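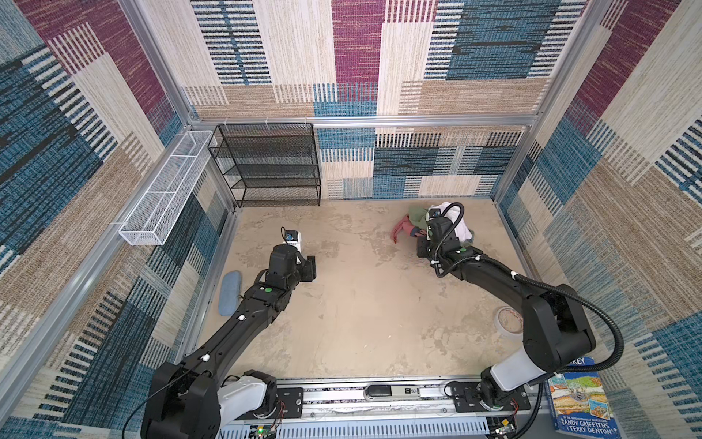
Both arms at Bench 4 in our Holville workshop, with a pile of clothes to sort out.

About Staller

We teach robots to handle the soft, floppy, tangled stuff that fills up people's homes. T-shirts, towels, bags with straps that wind around everything! Machines have been good with boxes and bolts for a long time, but give one a heap of laundry and it has a much harder day. We think that's one of the best problems going, and we come in every morning glad to work on it.

Staller began with two people and one secondhand arm in a rented room behind the old Eder print shop. Today there are 12 of us in Holville, and we fill most of the building. Some of us write software, some of us build and repair the benches, and the biggest group are what we call teachers.

What a teacher does

A learning system needs examples, lots of them, and good ones. Our teachers guide a pair of arms through a job from start to finish: pick up the cloth, find an edge, hand it across, put it down where it belongs. Each run is saved along with the views from the bench camera and the small cameras at the wrists. Then the clothes get mixed up again and we go for another one. A session lasts roughly two hours, and after that you take a real break (there's tea, and usually somebody's baking).

We keep the messy runs too. If the cloth slips and the teacher goes back and tries a different corner, that recovery is worth a great deal to the model, so we label it carefully and leave it in.
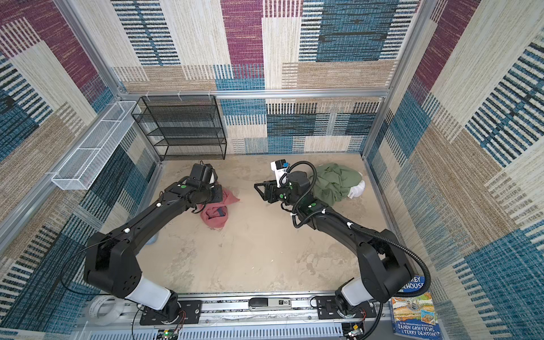 Katsuhiko Higuchi remembers that in his first week he tried to make every fold perfect, and his examples came out slow and stiff. Once he started moving the way he would at his own kitchen table, he says, the model began picking things up much faster, and he stopped dreading sleeves.

We've built a lot of our training for new teachers on that advice. You don't need an engineering degree to do this work well. You need patience, a good eye for cloth, and a willingness to say "that one wasn't right, let me redo it." People have come to us from tailoring, nursing, hotel housekeeping and stage lighting, and every one of them spotted something about fabric the rest of us had missed.

Lekotlow, our shared library

All of the runs go into Lekotlow, the library we built for storing, checking and searching examples. A second teacher reviews each run before it's accepted, and adds notes in plain words: which grasp came first, where the cloth folded over itself, when the arms had to start over. The notes take time. They're also what our software team reads first when a new model does something odd with a hem. 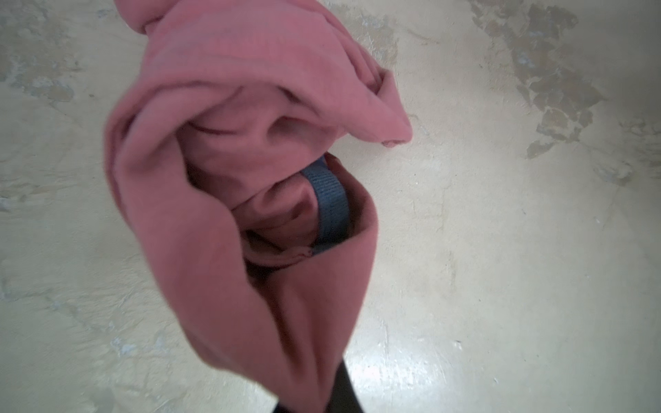
Lekotlow now covers 18 kinds of household cloth items, and bags are the newest group on the list. They've been a treat to work on – openings, linings and handles all ask for different grips, and we're still arguing happily over which one to teach first.

Come and see us

We open the workshop to visitors one afternoon each month, except December, starting at 4 p.m. School groups are very welcome, and so are bags of clean clothes you no longer wear. Odd shapes and stretchy fabrics especially! Ring the bell at the side entrance and someone will come down to let you in.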